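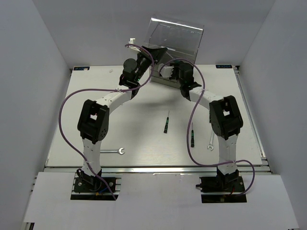 2023-01-20

Up at five to get the guinea pigs loaded before the heat. The cavy show at Narham is 142 kilometres each way and the car's air conditioning takes a while to reach the back seat, so I put frozen water bottles wrapped in tea towels between the carriers. Took Biscuit, Plum and the young cream boar who still hasn't got a proper name.

Got there just after seven. Benching was slow. Ritu Bhatt was on the check-in table and wanted to see everyone's nails. Plum had one a bit long on the back left and I had to trim it on my knee with borrowed clippers. She complained the whole way through.

There were 18 in the smooth self class, more than in November. Biscuit came fourth. The judge, Santosh Chaudhary, said his coat was good but his ears were set a little high, and I can't argue with that as his father's were the same. Plum got nothing. The cream boar won the under five months class, and I didn't hear it called because I was in the line for a sausage sandwich. Sneha came and found me.

She has moved out to Fetlow now and has room for 10 hutches under the carport. She offered me a sow from her next litter if I'll lend her the cream boar in autumn. Told her I'd think about it. He's only 800 grams and I'd like him to fill out first.

Spent too much at the stalls. Two fleece liners, a bag of oaten hay and a ceramic bowl in a colour I already own. Babita Tomar was selling hay racks that her brother makes, good solid ones, but they were too wide for my pens.

Left at two. Stopped at the servo in Mahasneh to change the bottles over and give everyone some cucumber. Biscuit ate his and then Plum's. Home by four, all drinking normally. Put them in the laundry, where the tiles are cool, and hung the rosette on the fridge.

Need to ring the vet on Monday about Plum's eye. It was a bit weepy tonight, might be hay dust. Also need to pay the club fees.

4 comments | 11 shares

Search this diary Go

Recent entries
New hay, new mess
Weighing day
Plum and the garden hose
Entry forms for Narham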